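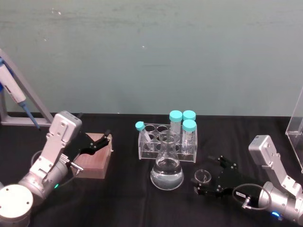 Thank you so much for coming back to us about the Arnetti Regiment reunion luncheon, and I'm sorry the guest list has been such a headache. I've now been through the booking form on Plenda from start to finish, and I can see where the trouble lies. The form was set to close at 60 places, but every veteran who ticked "bringing a companion" was only counted once, so the system thought it had room when the hall did not. While I was in there I changed the page background to a pale teal-grey, much like the wall behind the black-covered table, as several of your older members had told you the white was hard on their eyes.

Update, Friday, 10.15: I have switched companions over to count as full places and run the list again. It now comes to 61, so one over. Please don't turn anyone away just yet - the Mustora Hall people may well be able to squeeze in another chair, and I've sent them a note.

Update, 14.40: Mustora have said yes to the extra chair. The 5 guests who never got their confirmation have been sent a fresh one. Their addresses all had a stray space at the end, bless them, which Plenda didn't like at all.

Still open: the coach from Ekwueme Barracks holds 40, and the travel question on the form isn't feeding through to the seating sheet. Could you let me know whether the medal presentation party is going on the coach or making its own way? Once I have that I can fix the sheet by hand. Ticket left open until we hear from you.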